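Treditz : la salle commune de Brenik se réaménage

L'association Treditz a engagé en octobre le réaménagement de la salle commune de son site de Brenik. Les travaux de rangement portent en premier lieu sur le mobilier blanc, dont les casiers ouverts doivent recevoir la petite vaisselle et les fournitures courantes. 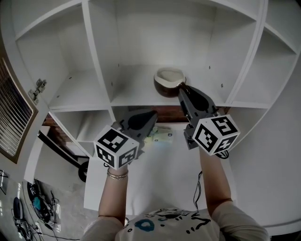
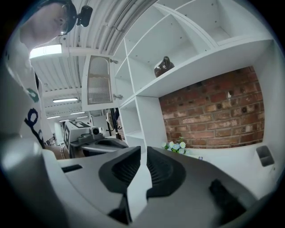 Rangement du mobilier blanc à Brenik. Première photo : un petit pot brun à l'intérieur crème, dans un casier central.

La coordination de l'opération a été confiée à Purificación Manzano, responsable des espaces partagés. Le budget alloué s'élève à 829 euros et couvre également l'étiquetage des étagères. Une liste des objets conservés sera affichée à l'entrée. Les usagers sont invités à retirer leurs effets personnels avant 12 heures, auprès de l'accueil de la rue Arriaga.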